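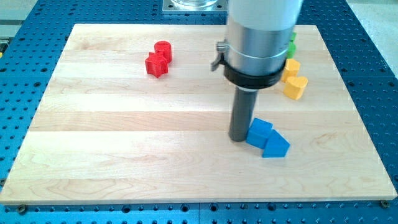
The bench at Stimness, with the maple board apparently screwed to the blue table.

The arm had been pushing wide of the blocks since Tuesday. It wasn't much, 2 millimetres at the left side of the board and less at the right, but it was enough that the red star spun when it should have slid.

She locked the power out, hung her tag on the switch and got the hex keys from the drawer. The tool was a plain dark rod in a collar. She wiped it with a rag and ran her thumb down to the rounded end, feeling for a flat spot. There wasn't one. She checked the collar, then the lever beside it, and both were tight.

So it was the board. Isley had planed it in May, before he moved to the Zavley plant, and it had been square then. Wood moves. She laid a steel rule along the front edge and found it sitting proud at the left corner. She backed the screw out, slid a paper shim underneath and took up the screw again a quarter turn at a time.

The Arumugam manual wanted 100 touches after any change to the work surface. She put the power back on and let it go at low speed, and sat on the stool with her lunch. The arm went down, up, across, down. Around the ninth touch she stopped watching and listened to it instead — the same soft tap each time, no scrape.

At the end the screen gave her a number she could live with. She wrote it in the book under the last one, in pencil, and put the blue cube back beside the wedge.

Then she took her tag off the switch and went to see about the compressor.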